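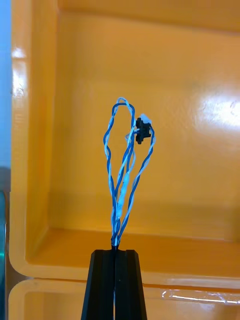

Will Clivley's new small-electricals collection cut what goes to landfill?

It might, but the figures released so far don't show it.

The town's kerbside trial for broken gadgets, cables and worn-out parts is to be extended to Irkotstead from October, after six months that the contractor, Vurna, calls "a clear success". Households put small items out in a bag on top of the ordinary bin, and Vurna takes them away for sorting and resale as scrap.

The claim rests on one number. Vurna says 247 households took part, which sounds healthy until you ask what taking part means. A home that put out a single phone charger in the first week and nothing afterwards is counted the same as one that used the service every fortnight. 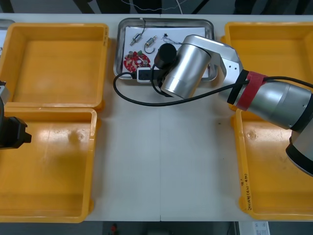

Nor has the firm said how much of the material was new to the recycling system. Clivley already had collection points at 16 shops, and more than 631 items went through those in the year before the trial began. If people simply stopped walking to the shops and used the bag instead, the gain would be small – and the lorries would be burning extra diesel to achieve it.

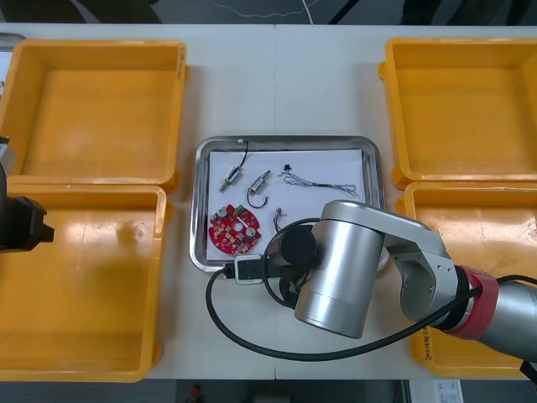
Yellow plastic bins on a white tabletop.

The council says a full breakdown will be published "in due course". It gave the same answer in July. In the meantime it has agreed to pay for Irkotstead out of the same budget, although an earlier report by consultants Tomaszewski advised waiting for a full year's results before adding any new streets.

There may well be a decent scheme in all this. Small electricals do end up in kitchen drawers and black bags, and a doorstep pick-up is easier than a trip into town. But residents are being asked to cheer before they have seen the sums.
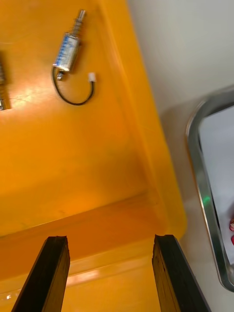

What should Irkotstead residents do with old electricals until October?

Take them to one of the shop collection points, which are staying open for now.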